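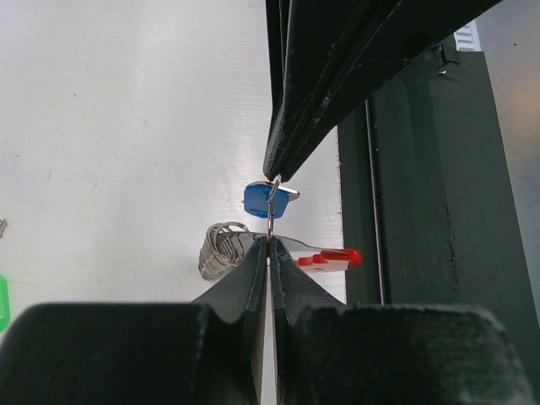 Can a machine do household chores yet? A few of them, slowly, and mostly in rooms where someone is ready to step in.

Home | Topics | Machines | Chores and automation

Reading time: 2 minutes

Chore automation is the use of machines for the small, varied jobs that fill a home or a workshop: folding, sorting, wiping, threading, putting things back where they belong. It is one of the liveliest corners of robotics, and one of the hardest. Factory arms have welded and painted for decades, but they do it with parts that arrive in the same place every time. A kitchen drawer offers no such courtesy!

Keys and rings

Working with a key ring is a favorite test of fine handling. Keys are thin, shiny and hard to grip, they swing when they hang, and a split ring has to be held steady while its coils are pried apart. Two grippers are commonly used, one to hold the wire or ring and the other to guide a key. A person does much of this by feel. A machine working mainly from cameras has to judge a gap that its own fingers may be hiding, so many teams place a small camera close to the gripper.

The Colelgate bench, a set of tabletop chores first put together at a workshop in Lerville, includes 16 tasks, and the key ring is among the ones visitors most like to watch. Each run is limited to 20 minutes. Colored key heads are allowed, as they help the software tell one key from the next, and a dropped key may be picked up again without penalty.

How the skills are learned

Most present systems learn from people. An operator guides the arms through a job again and again, and the software studies the recordings. The Ezzat method, named after the project that developed it, starts with 1000 guided runs of a single chore and then adds shorter practice sessions with different objects. Drerkance, a shop-floor project, uses the same idea for sorting fasteners and bagging small parts, with 2 arms sharing one table.

What works now

Floor cleaning is the clear success, and has been for years. Picking up firm objects and moving them to a bin is in good shape too, and towel folding has come a long way - it is a real pleasure to watch a good run. Soft, tangled or springy things remain difficult. So do jobs with many steps, where a small slip early on can spoil everything after it.

On the shop floor the outlook is brighter, as lighting and layout can be set to suit the machine. Homes change from hour to hour, and a robot that handles one family's keys well may still struggle with a neighbor's.

See also: Grippers; Learning from demonstration; Household appliances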